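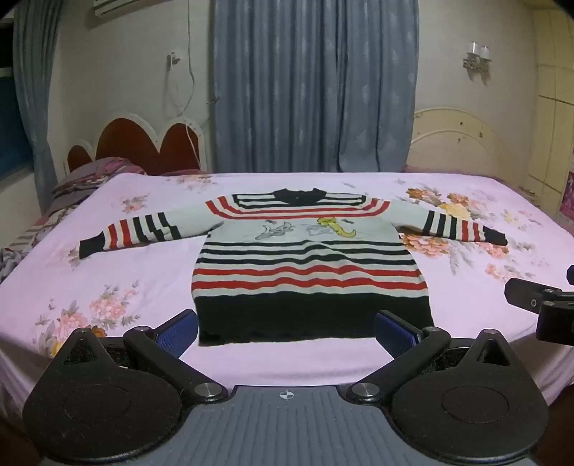 Where we have got to

Progress report to the Zürcher Fund on the Skuravell clothing exchange, Nulby
Prepared by Burgi Aigner, 23 June 2026

Edeltraud Pfister asked us to keep this report shorter than the one we sent in October, and to put the numbers near the top. We have 2648 items on the shelves and in the catalogue. There have been 1137 exchanges since the doors opened. Of the equipment grant, £3330 has been spent, all of it on things we asked for and most of it on things that have arrived.

The rest of the news is more mixed.

Premises

The former shoe shop is now ours until the lease runs out, and we have learned a good deal about it. The front room is dry. The back room was described by the letting agent as "characterful" and has a patch of wall that is damp from autumn to spring. We bought a dehumidifier, which works well and sounds like a coach idling. It runs overnight. The people in the flat upstairs have been very decent about this, having written only once.

The shelving from Grudier came in good time and was missing its feet. The feet came separately a month later, in a box big enough for a wardrobe. In the meantime the shelves stood on offcuts of carpet and were, if anything, steadier. We have fitted the feet because the invoice says we have them. 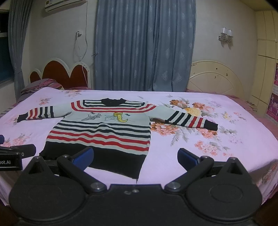 The shop sign is still the old one. A new one needs consent from the planning office, whose last letter asked us to confirm that we do not intend to sell shoes. We have confirmed this. People still come in for shoes, and as we do now hold a small number of them, the confirmation may need looking at again.

Opening hours and take-up

We planned to open in the mornings, on the reasoning that parents would call in after the school run. A few do. Far more come between four o'clock and closing time, in a hurry, with children who would like to be elsewhere. We have moved two of the morning sessions to the late afternoon and take-up has improved a great deal. The mornings that remain are useful for sorting, and for conversations with a retired gentleman who has yet to exchange anything but has strong views on the buttons of today.

The points system has been dropped. Under the original proposal each item was worth between one and five points according to size, condition and season, and visitors carried a balance forward on a card. It was fair, and it needed a sheet of A3 to explain. Visitors now bring what they have finished with and take what they need. I had expected somebody to clear out the coats. The coats are fine. What we run short of is school trousers, and we would run short of those under any system.

Catalogue and sizing 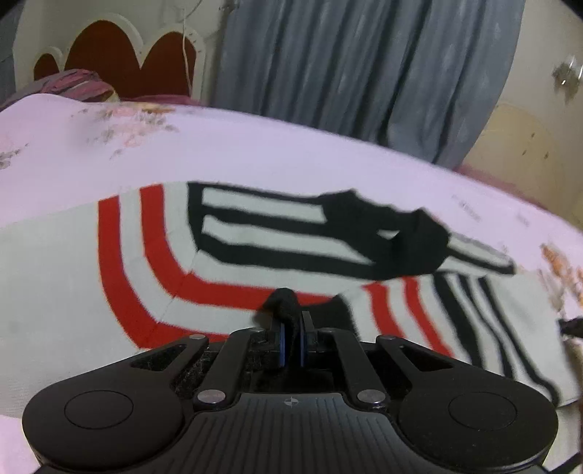
The catalogue took longer than anything else in the plan, and the fault is mine for designing the form before we had any clothes. It has one box for "type" and one for "length", both with fixed choices. Trousers and skirts go in without complaint. Hosiery was an afterthought, and all I allowed for was ankle or knee. A long striped sock, the sort that needs a fair bit of bed to be laid out on, has to be entered as one or the other, and three different people will give you three different answers, one of them under "scarves". A revised form is ready and will go live once the school holidays begin.

Sizes are a harder problem. Age 7 to 8 means one thing to one maker and something close to age 10 to another, and clothes that have been boiled by a grandparent belong to no age at all. We have begun measuring across the chest and down the back and ignoring the label. It is slow work, but fewer things are brought back the next day.

Money

There is an underspend on publicity, as the leaflets were printed by a local firm that forgot to charge us and then, when reminded, declined to. There is an overspend on hangers. I would like to move the one across to cover the other and would be grateful for Edeltraud's agreement in writing, as our auditor does not accept nods.

Next steps

Before winter we intend to have the damp wall treated, the landlord having agreed to pay half and then asked what half would be. Two quotes are in and a third firm has promised to ring. We shall also try a Saturday-free month of late openings in the smaller villages, using a borrowed van and the folding rails, if the rails can be persuaded to fold.

Receipts are in the envelope that follows by post. The one for the hangers has been through the wash but can still be read.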